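Teach Mode

Entry one. Operator station four, Dostmont annex. Shift length 12 hours, with breaks logged separately.

The job was kitchens. Istik had sold Skellness a library of them, rendered down to the seams in the cabinet doors, and Skellness wanted 200 clean demonstrations of each task before the end of May. A clean demonstration meant the operator did not stop, did not reverse, and did not touch the counter with anything except what the task sheet called for. I sat with a controller in each hand. The arm went where my right hand went, with a short lag. The left hand was for the clutch and the discard button.

Task 101 was opening drawers. It took me a week and I was good at it by the end. The trick was to come in low and let the handle find the fingers.

Entry two. Task 208 was the oven door. The sheet had four lines: approach, grasp, lower, release. The first attempts failed at the third line. A door on a bottom hinge moves along an arc, and I kept pulling in a straight line, so the grip slid off partway and the door swung back. The log recorded this as "slip." By the first break I had a column of them.

The training software was called Jenkins. After every demonstration it ran its own attempt from what it had so far and replayed it in the side window. It slipped where I slipped. It also paused before the grasp for the same length of time I did, which I had not noticed doing.

I asked the supervisor whether the pause should be discarded. The supervisor said a pause was not a fault code.

Entry three. I changed my method. I stopped watching the handle and watched the hinge line, and turned my wrist down as the door came. The slips ended. I kept the demonstrations and flagged the old ones for removal.

In that kitchen there was a plate of cake on the counter, one slice, white on top and striped in colors down the side. It was not on the task sheet. The clock on the oven read 88:88 on every reset. I began each run by looking at the cake and then going to the oven. I did not think of this as part of the task.
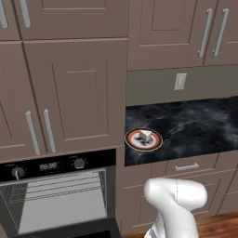 Entry four

The quota for 208 closed on May 30, 2022. Jenkins ran the acceptance set that night without an operator, and I stayed to watch it in the side window.

It came in low. It turned its wrist down along the arc and the door opened. Before each approach, the arm lifted a little toward the counter, held there, and then went to the oven.

I opened the fault form and read through the codes. I closed the form and signed the set as accepted.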